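## 4. Snacks kept outside the kitchen

### 4.1 Why the kitchen inventory was not enough

The first round of the Cliltow household study recorded food where most studies record it: in refrigerators, cupboards and pantries. When the kitchen inventories were compared with the purchase diaries, packaged snacks came up short. Households wrote down crackers, candy, cookies and small bags of chips that did not appear on any shelf a week later, and only part of the gap could be explained by eating. In follow-up calls, people named the other places where such things were kept. Bedside drawers, coat pockets, tote bags, the seat of a chair and the bed itself all came up more than once.

The second round therefore asked households to gather their snacks from the whole home, apart from the kitchen, and put them together in one place before they were recorded. We call this the gathering task. It was carried out in 60 households in two apartment districts, Restwood and Otach, and it produced 1,953 usable item records. This section describes how the task was done, what the gathered snacks looked like as groups, and how people sorted them afterward.

### 4.2 The gathering task

Each household received a printed sheet with three instructions. Participants were to collect every packaged snack kept outside the kitchen, open or unopened. They were to place the items on any flat surface they would normally use for sorting or packing. They were not to tidy the surface first or arrange the items by type.

The last instruction was added after the pilot. Pilot participants had tended to line up their packages in rows, largest at the back, with the labels turned forward. The rows were easy to record, but they hid the things we were interested in, such as which packages ended up on top of others and what else was lying on the same surface. With the new wording most people simply emptied bags and drawers onto a bed, a sofa or a low table.

No household was asked to buy anything for the task, and households with no snacks outside the kitchen were kept in the sample with a count of zero. Children's items were included if the adult responsible agreed. Medicines, vitamins and chewing gum were left out. Gum was dropped mainly for practical reasons - single sticks turned up in nearly every coat and would have swamped the other categories.

The recording form was designed by Cleiton Vasconcelos and had one line per package. It asked for the general type of food, whether the package was open, how it was closed if it was open, and where it had been found. A space at the bottom was left for objects on the surface that were not food. That space was meant as a check on whether the surface had been cleared, and it turned out to be one of the fuller parts of the form.

### 4.3 What a gathered group looks like

Figure 3 is typical of the groups laid out on fabric. The snacks are of several kinds and do not match in size or packaging, and everyday objects share the cloth with them.
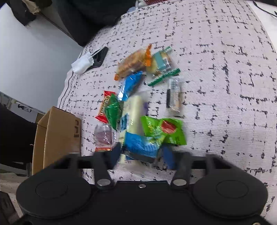 *Figure 3. Snacks gathered on a light pink printed cover. The bag of biscuits at the top of the pile is closed with an orange clip; a phone and a face mask lie toward the upper left.*

Three features of this group recur across the sample.

The first is the mixture of clear and printed packaging. In Figure 3 the biscuits and the dark purple candy can be seen through their bags, as can a wrapped snack with a tan filling. The blue foil wrapper and the bright green bag with a red fruit on it show nothing of what is inside. Coders who worked from photographs alone could place clear packages in a food category with little trouble. For printed wrappers they depended on the label, and where the label was turned away, folded or covered by another package they often left the category blank. For this reason, all category counts in the paper are taken from the forms filled in by the households. The photographs were used only to check that the number of packages was plausible.

The second feature is overlap. Small, light packages slide over one another, and on a soft surface they settle into the low spots. Households that used a table produced flatter, wider groups than households that used a bed or sofa. On fabric, the smallest wrappers tended to be found either at the outer edge of the group or underneath it. When we asked people to go through their pile a second time, the items they had missed on the first pass were nearly always small wrapped candies, and these had nearly always been under something.

The third is the presence of things that are not food. Phones, keys, masks, hair ties, receipts and charging cables were all entered in the space at the foot of the form. We had expected this mainly in households that emptied a bag onto the surface, but it was just as common where the snacks had been carried over by hand from several rooms. Participants did not seem to regard a bed or a sofa as a place that had to be cleared before use, and several told us they would have moved the same objects without a second thought if the sheet had said "kitchen counter."

### 4.4 Closures

An open package has to be closed somehow if it is going to be kept. The form offered five choices: clip, rubber band, built-in seal, folded over, and left open. A sixth, "other," was used for tape, knots and one clothespin.

Folding over was the most common method for soft bags. Built-in seals came second and were limited to the packages that have them, chiefly dried fruit and nuts. Clips were used less than we had expected from the kitchen round, where they were found on cereal, pasta and frozen vegetables as well as snacks. Away from the kitchen they were found almost entirely on larger bags of biscuits and chips, the kind that are opened and returned to over several days.

The obvious explanation is distance. Clips are kept in a kitchen drawer, and a bag opened in the bedroom is folded and set down where it is. Some of our notes support this. In Otach, where the apartments are smaller and the kitchen is often part of the main room, clips were more frequent than in Restwood. The difference is modest, though, and the two districts differ in other ways that we did not measure.

Single-serving packages raise a separate problem. They are meant to be finished in one go, and the form had no good way of recording one that had been opened and half eaten. Participants mostly marked these "left open." A few marked them "folded over" and added a note. We have combined the two answers for single servings and do not report them separately.

### 4.5 How people sorted the pile

After recording, participants were asked to put the snacks away in whatever manner they liked and to say out loud what they were doing. No containers were supplied, apart from one lidded storage box of the Pal type given to half the households. The box was the same in every case and was large enough for most of the groups, though not for the largest.

Sorting by food type was rarer than we had assumed. People more often began by pulling out what they wanted to eat soon. Next came anything open, and after that anything that might be crushed. Crackers and thin biscuits were handled with some care and put on top or set to one side. Candy was pushed into the gaps. What was left over was treated as a single lot and put away together, often by the handful.

Households with the box used it, but they did not all use it for everything. In many cases the box took the sealed packages while the open ones went to the kitchen or back to the place they had come from. A participant in Restwood described the box as "for the ones that can wait," and other people said much the same in different words. Households without a box were more likely to split the group between two or more rooms again. We revisited both sets in September and found the boxes still in use in most homes, although the contents were by then entirely different and in a few cases included no food.

Color had a small effect that we had not planned to study. When several packages were alike in size, people picked up the brighter ones first, and this was so even when they had said they were sorting by date. Expiration dates on small wrappers are hard to find and harder to read, particularly on foil. Participants who began by checking dates usually gave up after a handful of packages and went over to sorting by size or by preference.

### 4.6 Limits of the data

The original target was 2,000 item records. The shortfall of 47 comes from forms that were illegible or on which two packages had been entered on one line. We do not think these forms differ from the others in any way that matters, but we were unable to check.

The task measures what people were able to find on one occasion. Forgotten snacks are by definition missing, and the second pass through the pile described in Section 4.3 tells us nothing about packages that never reached the surface. Participants also knew in advance that their snacks would be recorded. Two said that they had thrown out old candy the evening before, and others may have done so without saying.

Finally, the choice of surface was left to the household, and it affected how the group looked as well as how easily it could be counted. A fixed surface would have made the groups easier to compare. It would also have meant asking people to carry their snacks to a place where they do not usually handle them, and the pilot had already shown how quickly that leads to rows. Section 5 returns to the kitchen inventories and combines the two sets of counts for the households that completed both rounds.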